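Subject: Re: [handgrip-users] Anyone tried the Dernik hand-held pair yet?

Hi all,

Picking up the thread from last week (quoted at the bottom). We have the Dernik kit on our table now, the two-gripper version, and I have to say I'm having a great time with it! Long message follows, sorry, I type the way I talk.

The first task we picked was the microwave, and these two are from the grippers' own cameras:

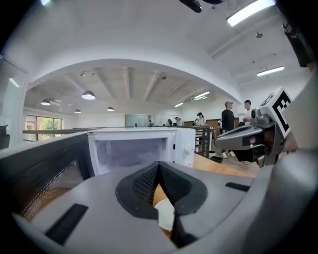
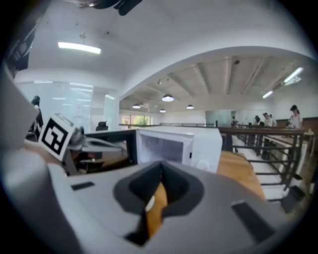
Both: Dernik grippers at the white microwave, upstairs table, marker in view.

So, what do you get. The box has 2 grippers, 2 cameras, a charging dock, a sheet of printed markers and a set of spare finger pads. Setup took me 50 minutes, and a good part of that was hunting for the calibration page in the manual (it's in the back, after the warranty, why?). After that it just recorded. You squeeze, it closes, you let go, it opens, and the recorder picks up the opening width along with the video. I handed one pair to Afshin Kazemi, who had never held one before, and he was making usable takes before I had finished my coffee.

Things I really like:

The view is very wide. Look at how much of the room comes in behind the microwave: the railing, the lamps, the far hall. I was worried about that before we bought it, but for tracking it's a gift. Our old Prolleo grips had a narrow lens and lost their place every time we worked close to a blank wall. With these I did a whole Tuesday of door-opening takes and lost 3 of them, all to me bumping the table.

The marker block sits up on the gripper where the other hand's camera has a decent chance of catching it. You can see that in both pictures. For two-handed work this matters a lot, and I wish the Prolleo people had thought of it.

Weight is fine. I can go for a good stretch before my wrists complain (I have small hands and I'm fussy about this!).

Things that need work:

The trigger spring is stiff on one of mine and soft on the other. Siddiqui, the shop we ordered through, says they can swap springs, and they answered my email the same afternoon, so I'm not upset about it. But if you're doing something delicate, check both before you start.

The wide lens also darkens a lot toward the corners. The second picture shows it well. Our training code crops most of that anyway, but if yours doesn't, plan for it.

The export tool wants every take named before it will save the batch. Please, Dernik, if you're reading, let us name them later. I have 6 takes called "asdf" and I'm not proud of them.

Also, the dock only charges one gripper at full speed. The other one trickles. We charge them overnight so it hardly matters, but for a long day with several people sharing I'd want a second dock.

Would I buy it again? Yes, and I'm asking for another pair in June. If anybody near Ilturholm wants to come try it, write to me off list. Bring your own task, I'd love to see it do something other than kitchen stuff. I can also share a small batch of raw takes if someone wants to run them through their own tracker and compare.

One question back to the list: has anyone used the softer pads on round knobs? I'd like to do the microwave controls next and I can't decide which set to put on.

Cheers from upstairs,
M.

> On the list last week, someone wrote:
>
> We're thinking of moving off our Prolleo grips and the Dernik
> pair keeps coming up. The product page is nice but doesn't say
> much about two-handed tasks, and I can't find a review by
> anybody who has used it on real furniture and appliances.
>
> Mainly I'd like to know:
> does the tracking hold up when both hands are close together,
> and how long does it take to get a new person going?
>
> Any experience welcome, good or bad.

7 replies in this thread | 12 likes | Share

Related threads
Prolleo grips: replacing the lens cover
Best way to store long two-handed takes
Siddiqui shipping times
Printing your own markers, matte or gloss?

Contact the list owner | Archive rules | Back to top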